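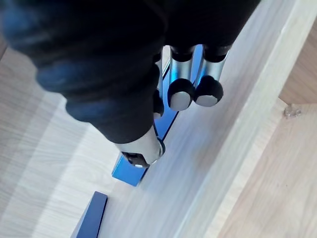

Why Do Blocks Line Up So Well?

I love blocks. I'm a grown-up and I still keep a bin of them under my desk, so let's talk about the plain old rectangle block, my favorite of the bunch!

A rectangle block has 6 flat sides, and every corner is square, like the corner of a book. Square corners are great for building. Put two blocks end to end and the flat ends meet with no gap (try that with two oranges). Add another, and another, and pretty soon you have a road going right across the table.

Now, what if you want a space between your blocks? Then you need your eyes. Put one block down, get your chin close to the table, and look along its long edge like you're looking down a street. Slide the next block until its edge follows the same line. Builders do this with real walls, only they often use a string pulled tight — a string is very good at being straight.

Slanted lines count too! Blocks can go from one corner of the table toward the other and still be perfectly lined up. When two lines run side by side and never get closer or farther apart, we call them parallel. Train tracks do it, and so do the lines on notebook paper.

Want to try it? Get 16 blocks and make two slanted roads, 8 blocks in each, with room for a toy car between them. My first try came out shaped like a banana. Push the blocks gently with one fingertip near the end and they turn just a tiny bit at a time.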